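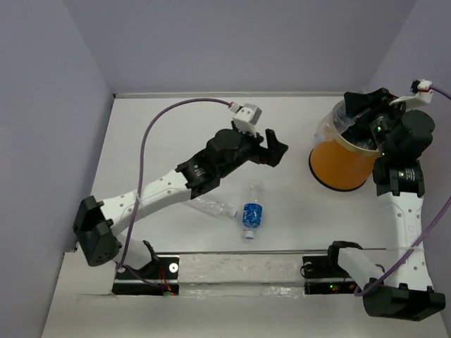 罗谢尔·托莫阿纳（Rochelle Tomoana）的工作间在加斯登镇一家旧面粉店的楼上，楼下现在卖自行车配件。她做手工装订和旧书修复，已经做了十九年。采访约在上午九点，她到得更早，桌上的糨糊已经调好。

她最早学的是会计。“我在一家木材公司管账，账本用的是那种硬壳的大册子，书脊老是裂。我拿胶带粘，越粘越糟。后来去上了一个晚间的装订班，想把账本修好，结果班上完了，账本还没修，工作先辞了。”

那个装订班的老师只教线装和圆脊精装两种，学生每次回家都要练缝线。托莫阿纳说，她头一年缝坏的书帖装满了两个抽屉，现在还留着一部分，给新来的学徒看针脚松紧的差别。

这几年她花时间最多的一件活，是马伊希教区的一套登记簿。这套册子记录出生、婚姻和土地转让，在教堂阁楼里放了很久，下层几册受过潮。送来的时候用床单包着，总共1,969页，其中392页需要补纸。

“受潮的纸有个毛病，页与页会粘在一起，急着揭就会把字带下来。”她说，“我一般先放着，让它慢慢适应屋里的湿度，再用薄竹片从角上试。一个下午揭四五页，算顺利的。”

补纸用的是长纤维的楮皮纸，她按原纸的厚薄分几档备着。颜色用茶水和稀释的颜料调，要比原纸略浅一点。她不赞成把补过的地方做得完全看不出来。“以后别人再修这本书，得知道哪里是原来的，哪里是我加的。我会在每册后面夹一张单子，写清楚用了什么纸、什么糨糊，哪几页动过。”

糨糊是小麦淀粉煮的，过筛两遍，夏天两天换一次。她试过市面上几种现成的，觉得干得太快，来不及调整位置。皮料从斯库尔克霍尔姆的一家小作坊订，每年四月发一次货，颜色只有深棕、黑和一种偏红的栗色。客人想要别的颜色，她会劝他们改用布面。

谈到价钱，她说得很直接。普通的圆脊精装，布面，一本收662；如果要换成皮面，收924，烫字另算。“有人觉得贵，说网上新买一本才多少。我说那您就买新的，这没什么不好。送到我这里的书，多半是买不到的，或者里面有家里人写的字。”

她举了一本食谱的例子。书是六十年代印的，很常见，封面掉了，书页上有油渍。书主的母亲在页边用铅笔写满了改动，糖减多少，烤箱要多热几分钟。书主问能不能把油渍洗掉。“洗是能洗一些，可是铅笔字会淡，我建议她别洗。她回去想了一个星期，打电话来说，不洗了，只换封面。”

也有她不接的活。用热熔胶装的厚平装书，纸张太脆，书脊切掉以后所剩的边距很窄，再缝线就翻不开了。另外，她不替人拆散地图集去卖单页。前几年为这件事得罪过一位旧书商，对方后来再没有上门。

托莫阿纳现在带两个学徒，每周来三个半天。第一年只学折页、配页、锁线和磨刀，不碰客人的书。她说磨刀是最多人过不去的一关。“刀不快，切出来的边是毛的，后面每一步都要将就。有的人磨了一个月还不行，就不来了，我也不留。”

其中一个学徒是从“奇凯蒂”笔记本店转来的，原先在那里打孔装活页，手上很快，锁线却总拉得太紧，书打开以后中间会拱起来。托莫阿纳让她闭着眼睛缝，凭手感找线的松紧，几个星期以后好了许多。

问到有没有想过扩大店面，她摇头。压书机两台，切纸机一台，再多也没有地方放。现在的活排到了明年春天，新客人打电话来，她会先请他们寄几张照片，说明书的尺寸和损坏的情况，再告诉对方大概要等多久。照片最好包括书脊、前后封面的内侧，还有破损最重的那一页。

马伊希的登记簿还剩最后三册。教区想在完工后办一次小型展出，托莫阿纳同意了，条件是每册每次只翻开一处，用书托撑着，灯光调暗，中午关灯一小时。教区的人问她能不能到场讲几句，她答应讲十分钟，内容是怎么翻书。

采访快结束时，楼下有人按铃，送来一箱灰纸板。她看了看纸板的纹路方向，在箱子侧面画了一个箭头，搬到压书机旁边，然后回到桌前继续揭那一叠没揭完的纸。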